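Grendari clothes swap returns to the old library for a third spring

The Grendari clothes swap will be back in May, with doors opening at 10am in the reading room of the old library on Mudero Street, and anybody with a bag of things they no longer wear is warmly invited to come along and take home a bag of somebody else's.
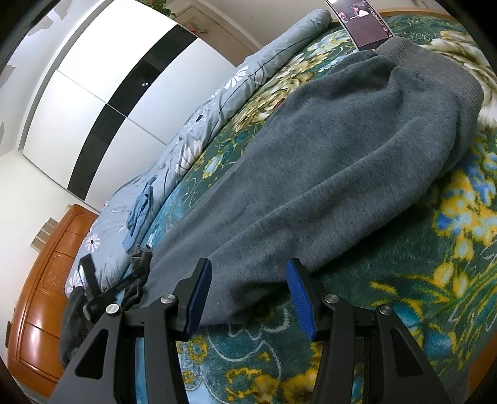

Usha Pillai said she hoped the knitwear table would be nearer the door this year, as last spring the queue for it went twice round the radiators and she never did get a proper look at the cardigans. She added that she would be bringing her own bags again regardless, and that her sister was coming over from Grirnus on the early bus to help carry.

The swap began as a modest affair, with a few rails borrowed from the school hall and a tea urn that took most of the morning to boil, and it has grown in the way these things do when people enjoy themselves and tell their neighbours. Last year 300 garments changed hands before lunch, and the children's rail had to be filled up again from the boxes under the stairs - twice, if memory serves, though the second time it was mainly wellington boots.

Sumathi Subramaniam, who is organising the day, says the rules are the same as ever and very easy to follow. Everything should be clean, dry and in a state you would be happy to hand to a friend. A missing button is fine if you say so on the label. Each item earns one token, children's clothes included, and tokens can be spent on anything in the room. Coats count as one item like everything else, after a long and good-natured argument at the first swap which some readers will remember.

"People worry that what they've got isn't smart enough," she said. "I always tell them that we need the plain things most. Jumpers, school trousers, something soft to wear in the house of an evening. The sequins look after themselves."

There will be a mending corner by the back window, run by Iyer, the alterations shop on the corner of the square, which is lending two sewing machines and a very large tin of buttons. Hems, loose seams and small holes can be seen to while you wait, and for anyone who would like to learn to darn there are 17 places at a short lesson starting at 11.30am. Names go on a sheet at the library desk, and those who missed out last year are asked to put theirs down early. Wool and needles are provided, but do bring a sock.

Tea, coffee and cake will be served in the little side room, where there is also somewhere to sit down if your feet have had enough. The lemon drizzle has been promised again, and there will be a tray of something without nuts, clearly marked and kept on a separate table.

Clothes can be dropped off at the library on any afternoon in the week before the swap, between 3pm and 5pm, and it is a great help to the sorters if at least some of the bags arrive that way. Shoes should be tied together in pairs. Duvets, pillows and underwear can't be taken, I'm afraid, and neither can curtains, however lovely the lining.

Anything left at the end goes to the charity shop in Grirnus, apart from winter coats, which are kept back in the library loft for the autumn.

Entry is free, though there is a jar by the door for the cost of the room. The ramp is on the Mudero Street side, and there is space for prams in the porch. Tokens left over from last year will still be honoured, so have a look in your coat pockets before you set off.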